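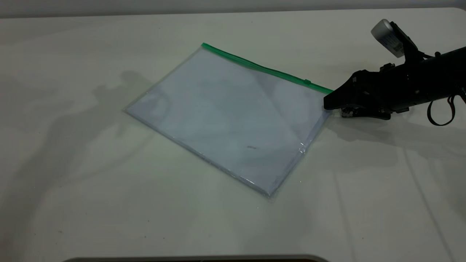 重试计时器与一根夹住的手指:Kerker文件袋工位事故访谈

今年1月,Kerker公司设在Judholm的试验车间发生了一起夹手事故。当时,一台机械臂在处理装有纸张的拉链文件袋,因拉链拉不动触发了保护性停止。操作员伸手去摆正袋子,机械臂自行恢复运动,夹爪合拢,夹住了他的左手食指。伤者是测试工程师Hiếu Đỗ,指甲下淤血,末节指骨没有骨折,停工两天。

这个工位属于一个叫Purba的内部项目,要做的事情是把客户寄来的文件袋拉开,取出纸张,送进扫描线。袋子是透明塑料的,封口是一条绿色拉链,人手拉开用不了多少时间,机器做起来麻烦得多。负责这条线控制系统的Jitendra Srivastava说,塑料膜会皱,会反光,里面的纸又有厚度,同一个袋子放下去两次,角的形状都不一样。

“夹爪先要夹住拉链一端的袋角,把封口绷直,然后才能去找拉头。”Srivastava说,“角夹得浅了,一拉就滑脱;夹得深了,会连纸一起夹住,拉链拱起来,拉头过不去。事故那天就是后一种情况。”

据两人回忆,那天上午的测试一直正常。事故前,这个工位已经累计跑了1,088次,中间有过滑脱,有过识别失败,没有出现过伤人或碰撞。午饭后换了一批袋子,袋子的型号没变,装的纸比上午的厚。机械臂夹住袋角后开始拉,力读数很快升到设定的上限80牛,控制器判定受力异常,进入保护性停止,指示灯由绿转黄。

“黄灯在我们那里太常见了。”Đỗ说,“一个下午能看到好多次。看到黄灯,就知道袋子卡住了,过去把它摆一摆,回来按继续。我做了很久,手已经习惯了。”

他走到桌边,看到夹爪已经松开,停在袋子上方,拉链右侧的塑料鼓起一块。他用左手按住袋角,右手去捋那块塑料。停止后的第15秒,机械臂动了。

“没有声音提示。我先看到影子动,再感觉到疼。”他说,“它夹的位置很准,就是袋角,我的手指刚好在袋角上。”

他用右手拍下急停。急停断电后夹爪仍然保持夹持,这是夹爪的正常设计,断电不松手,免得掉落工件。旁边的同事用工位上的内六角扳手转动手动释放螺丝,手指才抽出来。Đỗ认为从夹住到松开时间不长,但他没有看表,录像里那一段也被他自己的身体挡住了。

事后调查的重点是机械臂为什么会自己动。Srivastava的团队查了日志,原因在任务调度软件Uko里。Uko是Kerker自己写的,管着识别、抓取、重试和记录。几周前,为了让夜间无人测试不至于因为一次卡袋就停到天亮,有人在Uko里加了自动重试功能:保护性停止发生以后,软件等待一段时间,清除停止状态,重新识别袋子,再夹一次。

“夜里用没有问题,围栏门是锁上的。”Srivastava说,“白天为了换袋子方便,门开着,门开关打到了维护模式,速度有限制,但允许运动。自动重试这个选项应该在白天关掉。那天没有关。”

我问他,为什么软件可以清除一个安全停止。

他停了一会儿才回答。“严格说,它清除的是控制器的保护性停止,安全回路没有被碰到。急停它清不掉,门开关在自动模式下触发的停止它也清不掉。但是站在桌子边上的人分不出这几种停止。对他来说,灯黄了,臂不动了,就是停了。我们设计的时候把这两件事混在一起了,这个责任在我们。”

第二个问题出在提示上。Uko的屏幕上其实有一行倒计时,写着还有多少秒重试。屏幕在工位背面的架子上,人走到桌边就看不到它。Đỗ说他知道有这个功能,也在交接单上签过字,但他以为只有夜间程序才会用到。

“交接单上那一条写的是‘新增卡袋自动恢复’,就这几个字。”他说,“我签了。换成别人也会签。”

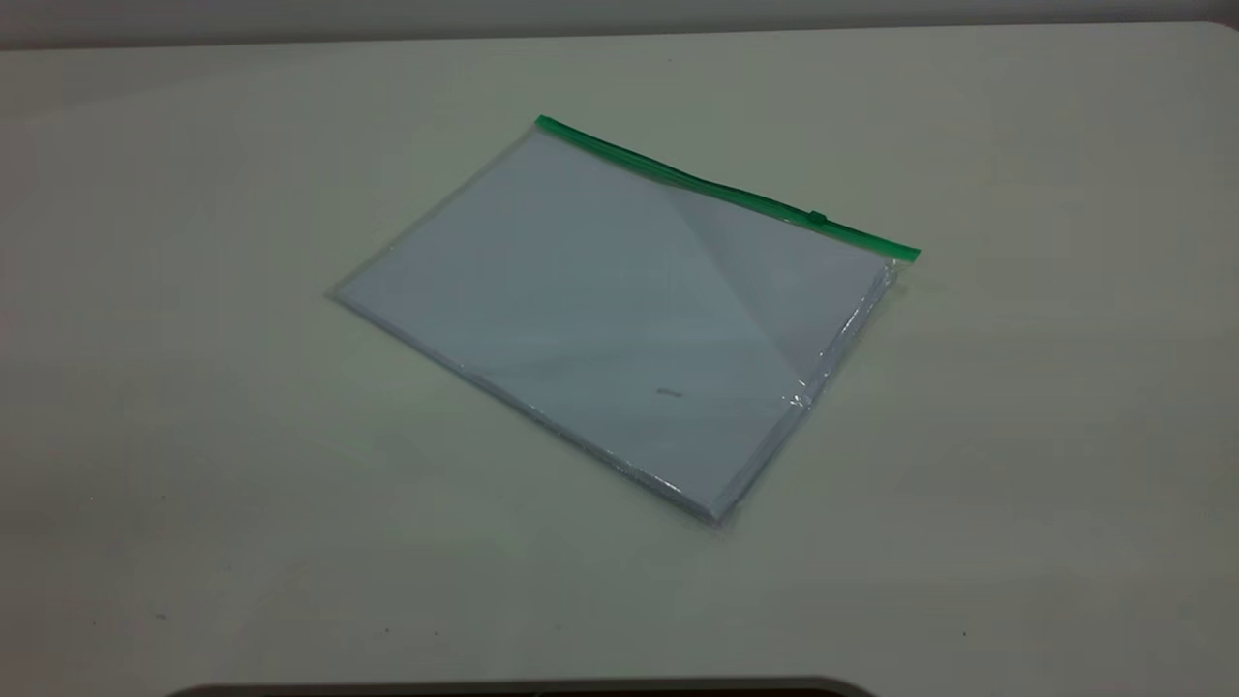 第三个问题是夹爪的力。事故当时,夹爪的夹持力是按满负荷设的,目的是防止塑料膜滑脱。Srivastava说,回头看这个数值没有必要。滑脱主要和夹的位置、指尖的表面有关,加大力气只能把膜压出折痕。他们后来给下方的指尖换了衬垫,把力降了下来,滑脱没有变多。

“这件事我们早就该试。”他说,“当时赶进度,滑了就加力,加力以后好一点,就没人再动它。”

腕部相机也在调查范围内。从记录看,重新识别时相机拍到了Đỗ的手,算法把手指和袋角的轮廓当成了一个整体,给出的抓取点就在指尖附近。有人提出让算法识别人手,看到手就不动。Srivastava没有采纳这个办法作为安全措施。

“可以做,做了也有用,但我不会把它写进风险评估里。”他说,“袋子反光,里面的纸发白,有时候连拉链都会识别错。拿这样一个东西来保护人的手指,我签不了字。”

最后实施的改动并不多。自动重试只在围栏门锁定、自动模式有效时才能启用,这个条件由安全控制器判断,Uko无权绕过。门一开,所有运动都要有人按住使能按钮才能进行。任何停止之后,恢复运动必须按围栏外侧的确认按钮,按钮的位置保证人在那里够不到桌面。倒计时屏幕挪到了正面,另外加了蜂鸣器,夜间重试前也会响。手动释放用的扳手拴在桌腿旁边,旁边贴了示意图。

蜂鸣器装好以后,隔壁组抱怨过几次,后来把音量调低了一档。

改动完成后,工位停了一段时间做验收,随后恢复测试,到采访时又跑了1,525次。卡袋仍然会发生,原因和以前一样,多数是连纸夹住,少数是拉头被皱起来的塑料挡住。Đỗ现在负责把每次卡袋的情况记下来,包括袋子摆放的角度、纸的厚度和夹住的深度。

他说,慢了不少。以前摆一下袋子,按一下继续就行,现在要开门、摆好、出来、关门、按确认。有一阵子,组里有人想把确认按钮往里挪一点,省几步路。

“我没同意。”Đỗ说,“他们也没有多说。”

问到指甲,他把左手伸过来给我看,新长的部分已经盖过了原来淤血的地方,边上还有一点不平。他说冷天碰到会有点麻,打字不影响。

Srivastava补充说,公司其他工位也查了一遍,又找到两处类似的自动恢复逻辑,一处在码垛,一处在贴标。贴标那台围栏门和运动是硬联锁的,门一开就断,问题不大,仍然一并改了。码垛那台查出来的当天就停了,改完才重新开。

他还提到交接单。现在凡是涉及恢复运动的软件改动,交接单上必须写清楚三件事:什么情况下机器会自己动,等多久,人在哪里能看到。写的人和签的人要一起到工位前演示一遍。第一次演示的时候,他自己站在桌边,让同事在外面触发停止,然后等着看灯。

“等了一会儿,灯一直黄着,臂没动。”他说,“我还是把手背到后面去了。”

Purba项目下一步要处理带两条拉链的袋子,具体时间还没有定。Đỗ说,他希望先把现在这种袋子的夹取深度问题解决掉,否则两条拉链只会卡得更多。他正在试一种做法,夹之前先用指尖在袋角上轻压一下,从下压的位移判断纸有没有伸到角上。目前试的次数还少,他不愿意谈结果。

分享 15 · 评论 6

发布于 2024-11-24 | 联系编辑部 | 版权所有,转载请注明出处 | 返回顶部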